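Can I swirl a cold process batch that traces too fast?

Posted by Grurnum, 13 May 2019

I'm trying my first real swirl and I'm so excited, but my last batch turned to pudding before I got the second color in! It was a 2 pound loaf with a lilac fragrance from Prestley. Do I need more water, or is it the scent? I'd love to have bars ready for a swap in June.

Hiếu Ông

Florals are the usual suspects, and lilac is a famous one! Soap without it once and see how long the batter stays loose. I'd also go easy on the stick blender — a few short bursts, then stir by hand with a spatula. Stop as soon as you can't see any oil streaks.
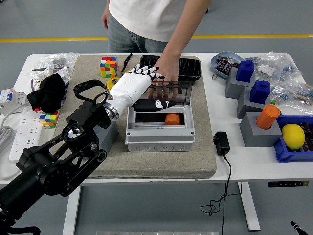
Colorants are the other half of it. Mix each one into a spoonful of oil the night before, so all you do at trace is pour and stir. Set everything out before the lye goes in, too. I work on a felt mat like the beige-gray one on that white table, and it's lovely under a heavy mold, but put freezer paper over it because raw batter soaks right in. Then split the batter early, color it, and add fragrance last!

Bramwell

water discount maybe? I use full water for swirls and soap cooler, works great

Trovari

Seconding full water! Also try more olive oil and less palm, it gives you so much more time. My slow recipe has 490 grams of olive in it and I can do a whole hanger swirl without rushing. Please post the cut — I love seeing first swirls!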